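February, evening

Second day on the dropout fault. The hand-held gripper lost its pose track again during the morning block, always with the wrist rolled over and the jaws pointing at the ceiling. Log 219 shows the pose frozen for 23 frames, then a jump of several centimetres when tracking came back. The recorder did not flag it. It wrote the frozen values as good data, and that worries me more than the dropout itself. 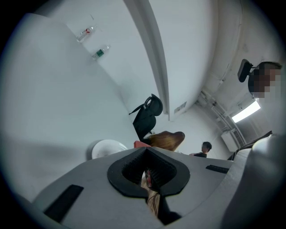
Veerle Timmermans thinks the cable is to blame, as the strain relief on the Giraldo units has given trouble before. I swapped the cable before lunch and the fault came back on the third run, so I have put that one aside for now. My money is on the tracking losing the marker cube when the wrist turns, with the filter holding the last pose for too long. The hold time in the config is 256 ms. I do not know who set it, and the Imbridge notes do not mention it.

Afternoon spent on floor touches. Reach down, put the fingertip on the red pad, hold, lift, repeat with the wrist at a different angle. Slow work and hard on the knees. 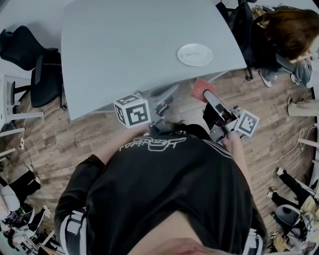
Low touches were clean with the wrist level. Past a certain roll the height error grew steadily before the track went altogether. If an arm replayed that as it stands, it would drive the finger into the floor at the jump. Sent a note to Virnden asking them not to run anything from this week on the arm until the files have been checked, and to leave the force limit at its lower setting.

To do tomorrow: cut the hold time, make the recorder mark held poses as invalid, repeat the rolled touches with both cubes recalibrated. Veerle will go through the older Trurus sets for the same jump. She has found 2 so far.

Left at ten past six. Batteries on charge.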